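Open Day at the Maser Workshop, Drumcombe: Frequently Asked Questions

When is it?
September, from 10 in the morning until the biscuits go. Demonstrations start every 45 minutes.

Where do I park?
Behind the Besnard building. The satnav will try to send you to Lustotville. Ignore it.

What will the robot be doing?
Tidying. It has two fingers and a great deal of patience, and it will be asked to deal with clothes left on the furniture. Anyone hoping for backflips should lower their sights to about seat height.

Can I see what it sees?
Yes. There's a small camera at the wrist, and the view goes up on the big screen. Expect its own fingers, a lot of wall, and whatever wants picking up.
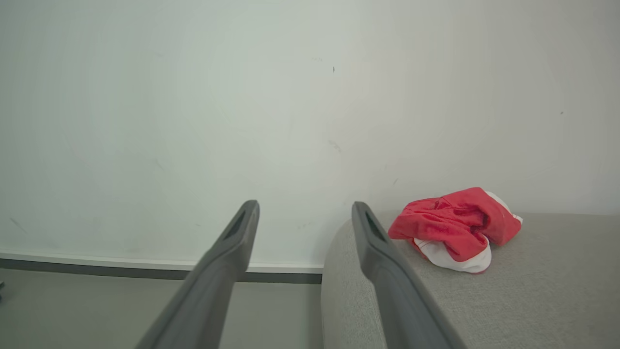 Cloth is harder than it sounds. A mug is the same shape all day, while a crumpled bit of red and white fabric on a grey seat has folds wherever it fancies, and the fingers have to choose one. Despina Moschos, who runs the demonstrations, has logged 1098 attempts at this sort of job and counts 953 as good. She'll discuss the others if you ask nicely.

Will it do my washing?
No. It won't iron either.

Can children have a go?
From age 5, with a grown-up. They steer the arm with a handset and are usually better at it than the grown-up.

Is it safe?
It moves slowly and there's a stop button on the table. Please don't press it to see if it works – we check it every morning.

May I bring my own clothes for it to pick up?
One item each, clean. We do mean clean.

Do I need to book?
Only for groups. Everyone else can just turn up at the side door and ring the bell twice.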